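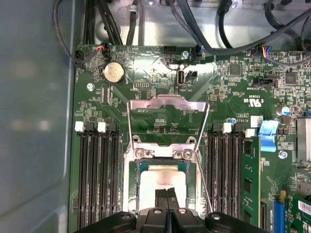
Clakthorpe Repair Club – Bench Notes
Jul 20, 2021

My sister-in-law asked me over dinner when the robots were coming for my job. I fix servers for a living, or for part of one, and I told her she should worry about her dishwasher first. Then I went home and thought about it for a week, so now you get a blog post.

Take a CPU swap. I can do one in nine minutes if the screws behave. The load plate goes up, the lever goes out of the way, and then you're holding a square of metal and green board over a socket that was not built to forgive. Between two banks of memory slots there's room for a hand, barely. There are cables along the back that have opinions about where they'd like to be.

A gripper can get in there. Getting in is the part that makes a good video. What I want to know is what it does when the chip sits a hair crooked. I feel that in my fingertips before I see it. A machine needs a sensor for it, and then someone to decide what the sensor's number means, and then a second someone to explain to the customer.

I read the whole brochure for the Gristen arm, all 66 pages, and the word "gently" appears twice. Faltance has a rival one that promises 100 percent repeatability, which worries me more. I've done the wrong thing repeatably myself. It was in November and it cost me two boards.

The house stuff is no further along, as far as I can tell. My Sisodia vacuum does a fine job on any floor I've already picked up. It can't do the stairs, or socks. Folding a towel seems to be a research career.

So my guess is that the shop floor gets there before the laundry room does. A server chassis at least holds still, and the slots are where the drawing says they are. I'd hand over memory sticks tomorrow. Heatsink screws, sure, take them all. Sockets I'm keeping for now, along with the thermal paste, which gets on my sleeve every time anyway.

She still wants to know about the dishwasher. It loads the way it always has – badly, by me.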